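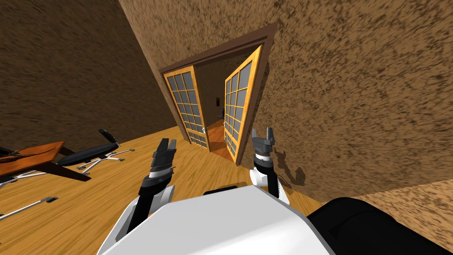 Living with doors
Notes for the evening talk, Vesna Petkov

Hello and welcome. Thank Fergus Baxter for the invitation and for finding the lectern. Say early on that questions can come at any point, and mean it this time, as I have a habit of saying so and then ploughing on regardless.

Opening

Begin with my grandmother's flat. Kitchen at one end, good room at the other, and a passage between them so narrow that you had to turn sideways if anyone was coming the other way with a tray. Every door in that flat opened the wrong way. The bathroom door hit the cupboard door, the cupboard door hit whoever was standing at the coats, and we all learned a sort of dance to get past one another, which I can still do (do the dance if the mood in the room is right, otherwise skip).

I grew up thinking that was simply what homes were like. I was well into my working life before I understood that somebody had decided each of those hinges, probably in an afternoon, and that a whole family had then walked round the decision for years and years.

So tonight is a talk about doors. I know how that sounds. Bear with me.

What we ask of a door

Ask the audience: who has a door at home that they never shut? Pause properly here. People need a moment to walk round their own house in their heads. Then: who has taken one off altogether, and where is it now? (It's nearly always in the garage or behind the shed. Mine is under the spare bed.)

We ask a great deal of a plain thing. We want it to keep the warmth in and the noise out, to let the cat through but keep the cooking smells away from the washing. We want to be able to shut it on an argument and leave it ajar for a child who doesn't like the dark. I find that last one very touching, all those bedroom doors left open by exactly the right amount, and the small voice telling you it isn't quite enough.

Tell the story of Nataša Babić's house here. Five people, 2 of them teenagers with drum kits, and a kitchen with three ways in. She kept count for me over one weekend of how often somebody came through while she was cooking, and gave up at 16, before the potatoes were even on. All we did was block one doorway with a bookcase. She rang me afterwards to say she could finally hear the radio.

Swinging and sliding

Explain swing slowly, with the cardboard model. A hinged door needs its quarter circle of floor and you can never put anything there. In a large room you won't miss it. In a box room it can be the difference between a desk and no desk.
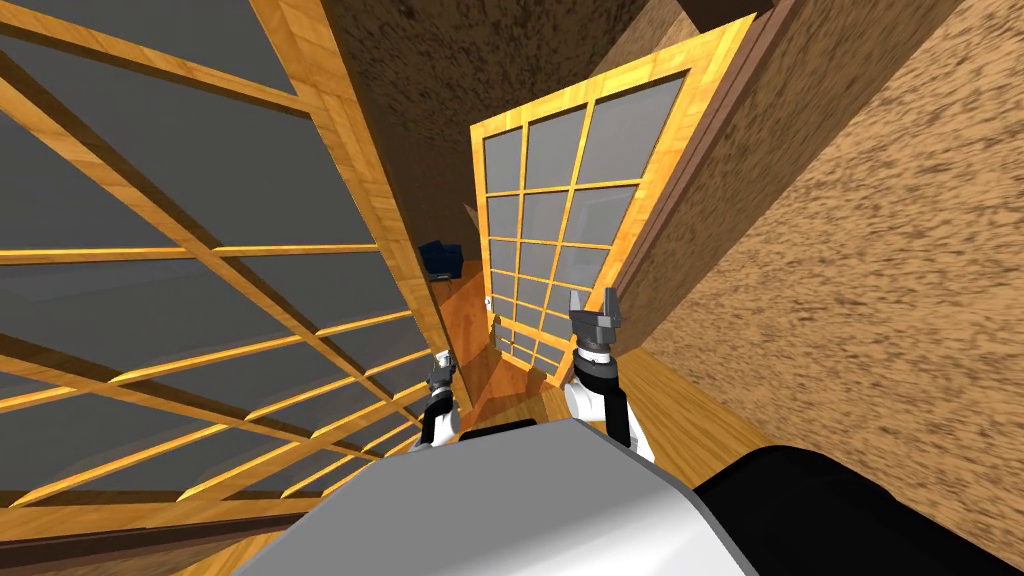

Sliding doors give you that floor back, and I've always been fond of them, but be fair about the drawbacks. They need clear wall to run along, or another panel to slip behind. They let sound through more readily than a well-fitted hinged door. The track fills up with fluff, and if you have a dog it fills up with dog. I generally tell people to run the hoover nozzle along it whenever they do the carpet, and I generally forget to do it myself.

Mention light as well. A solid door shut at four in the afternoon in December makes the hall a cave. Glazed or translucent panels help enormously, and paper screens do it in the gentlest way I know. Kai-wen Yu put this better than I can when we shared a platform in Utar: he said that a room lit through a screen always feels as if someone kind is next door. Give him credit!

The door nobody uses

If time is short, go straight to the advice. If not, talk about front doors that are never opened. My street is full of them. Everyone goes round the side, the postman included, and the front step has moss on it. I don't think it needs putting right, only noticing. If you all come in by the back, then the back door is where the coat hooks and the decent mat ought to go.

Tarek Azar will want to bring up fire doors. Let him, he knows far more than I do, and it matters. Say clearly that nobody should remove or alter one without asking first, especially in a flat.

Advice to take home

Before you buy anything, spend a week watching where people get in each other's way.
Try rehanging a door on the other side. It's a modest job and you keep the door you have.
Leave one off for a month before deciding to get rid of it. Label the screws.
Oil the hinges. Please. Five minutes.

Closing

Finish with the pencil marks on my grandmother's kitchen door frame, my mother's height and then mine, and my uncle's, who cheated with his shoes. When the flat was sold we asked the buyers if we could have that piece of wood and they said of course, and helped us prise it off. It's leaning in my hall now. I've brought it along, so hold it up and pass it round the front row. Mind the nails.

Tea is through the side door. Pull, don't push.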